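**Paid crowd performers wanted, Brurstead Winter Games opening night**

Posted 12/7/19

We need people for the opening ceremony at Pedarcombe Stadium in March. 515 spots in the field cast, 119 still open. No dance training needed. If you can walk in time to music and hold a big flag steady, you're fine.

Must be 18 or over on the night. OK with cold. OK with standing around, there's a lot of it. Ten rehearsals, mostly evenings, at the Taludel ice hall. Miss more than two and we have to give your place away, sorry. 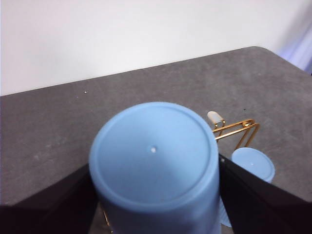 Pay is a flat fee for the whole run, half after the dress rehearsal, half after the show. Hot meal each night, plus shuttle from Brurstead station. You keep the jacket. Shoes are your own, flat soles, dark, no spikes (they wreck the flooring).

Also looking for flag marshals to walk the teams in. Same hours, bit more money. Loud voice helps. Second langauge a plus.

Crowd is 4000 and it goes out live, so no phones on the field, no posting costumes or music beforehand. You'll sign a form.

To apply: name, height, jacket size, any dates you can't do. Drop it at the Sarkar Events desk, main gate, Pedarcombe Stadium, or use the form on our jobs page. Groups welcome but everbody applies separately. Spots go in order recieved.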